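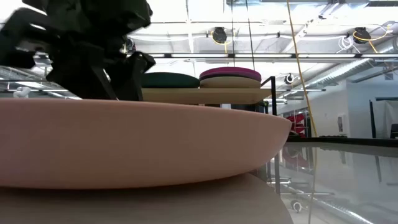

Garra de dois dedos Foltuvine, kit para montar

Ref. 2634
Disponibilidade: por encomenda
Categoria: Garras e pontas de braço > Kits
Ficha redigida por Anderson Barbosa, revista a 18 de julho

Vendemos esta garra desde fevereiro e continuamos sem saber se a recomendamos a toda a gente. Quem procura a frase "pega em tudo" pode ler o folheto do fabricante. Nesta página fica o que vimos na bancada da oficina partilhada, com peças redondas, baixas e largas, que são as que mais nos pedem e as que mais depressa mostram os defeitos de uma garra barata.

O que vem na caixa

Corpo da garra, por montar
2 dedos com ponta substituível
Motor com redutor e cabo
Parafusos, anilhas e uma chave sextavada de qualidade sofrível
Folha de montagem em inglês

Não vem incluído

Placa de adaptação ao braço
Fonte de alimentação
Controlador
Forro de borracha para as pontas (vendido à parte, e vai precisar dele)

Montagem

O fabricante promete uma tarde. O Orhun Erdem, que já montou outras, precisou de uma tarde e da manhã seguinte. O passo 14 da folha manda apertar o veio antes de alinhar os dedos; faça ao contrário, ou terá de desmontar tudo outra vez. Os furos do corpo traseiro vêm justos e convém passá-los à broca. Guarde os parafusos curtos à parte, pois são quase iguais aos médios e um médio no sítio errado racha a tampa.

Utilização com discos e peças arredondadas

Foi aqui que perdemos mais tempo. Um disco deitado sobre uma tábua oferece pouca altura para agarrar, e se o topo for abaulado os dedos tendem a escorregar para cima ao fechar. Com dois discos empilhados, o problema muda: é preciso acertar na altura do de cima sem arrastar o de baixo. Uma peça larga e pouco funda, com a parte de baixo curva a subir até ao rebordo, pede uma aproximação pela borda, a descer devagar. Com as pontas de origem, lisas, não confiamos em nenhum destes casos. Com o forro de borracha melhora, embora o folheto prefira não falar disso.

A abertura anunciada é de 100 mm. No nosso exemplar medimos menos, cerca de 2 mm, diferença que para muita gente não conta. Para quem calculou a peça ao limite, conta.

Sobre a velocidade máxima, o nosso conselho é esquecê-la. Em deslocações rápidas o corpo vibra, e uma garra a vibrar por cima do rebordo de uma peça acaba por lhe tocar.

Compatibilidade

Testada com o braço de mesa Destex, com placa feita por nós. O fabricante diz que serve também no Wirkdale. O Alper Aksoy tentou e teve de limar a flange, portanto damos essa compatibilidade como parcial. Não testámos com outros braços e não vamos fingir que sim.

Opiniões de quem comprou

Ajith Suvarna
Comprei para um braço que tenho na garagem. O motor é melhor do que esperava, a folha de montagem é pior. Troquei logo as pontas. Para o preço, aceita-se.

Lionel Birkett
Devolvi a primeira por folga no dedo esquerdo. A segunda veio bem. Não percebo como passam no controlo de qualidade.

Resposta da loja: abrimos agora todas as caixas e verificamos a folga dos dedos antes do envio.

Devoluções

Aceitamos kits por montar, na caixa original. Depois de apertado o veio, só trocamos peças com defeito de fabrico. Para perguntas sobre placas de adaptação, indique o modelo do braço e, se puder, um desenho da flange com as medidas dos furos.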